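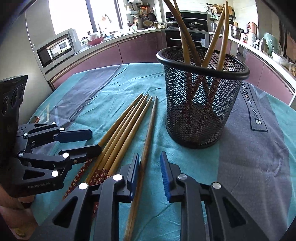

About Stirko

Stirko supplies and maintains automated handling equipment for catering stores, canteen kitchens and tableware hire depots. The company has two sites. Tomitz holds the workshop, the test kitchen and the training room. Brerano is a working hire depot, where our own equipment is in daily use and where most faults are found first.

What we automate

The work is sorting, counting and refilling: chopsticks into cups, cutlery into trays, lids onto jars. These are light items of uneven shape. Chopsticks are among the harder ones. They roll, they lie across each other, and the patterned end has to be told from the plain tip before a pair can be made up. Plain and printed pairs must also be kept apart.

Handling methods are worked out by hand on an ordinary table, usually with a cloth on it, before any fixed machine is set up. Cloth wrinkles and a steel bench does not, and most of our customers' tables have cloths. Jaw opening, pad material and angle of approach are recorded for each item. The item list at present stands at 349 entries, of which 89 are chopsticks, skewers and other thin rods.

What changes for staff

At Brerano, the evening sort used to be done by hand by the whole late shift. The sorting line now takes the standard items, up to 2000 pieces per run. Staff load the line, clear stoppages and deal with what it rejects. Rejects are mainly warped wood, mixed pairs and anything with a chipped end.

The number of people on the shift is the same as before. The duties are different. There is less repeated finger work and more standing by the outfeed, and the first rota did not allow for this. Loading and outfeed are now exchanged every two hours. Two members of the depot team moved to Tomitz to work on handling methods full time, and their sorting knowledge accounts for a large part of the item list.

Some tasks remain manual. Final inspection is one. Wrapping of sets is another – the trial with film was stopped in December and has not been restarted.

Training

Each site using our equipment receives 10 hours of training per operator, split between the bench and the line. Operators learn to stop, clear and restart the line without calling us. Pad changes are included. Software changes are not, and should be requested through the service desk.

People

Sabina Mollah manages the test kitchen and approves new entries to the item list. Line design and spare parts are handled by our sister firm, Sikder, from the same building in Tomitz. Site visits to Brerano can be arranged for the late shift only, when the line is running.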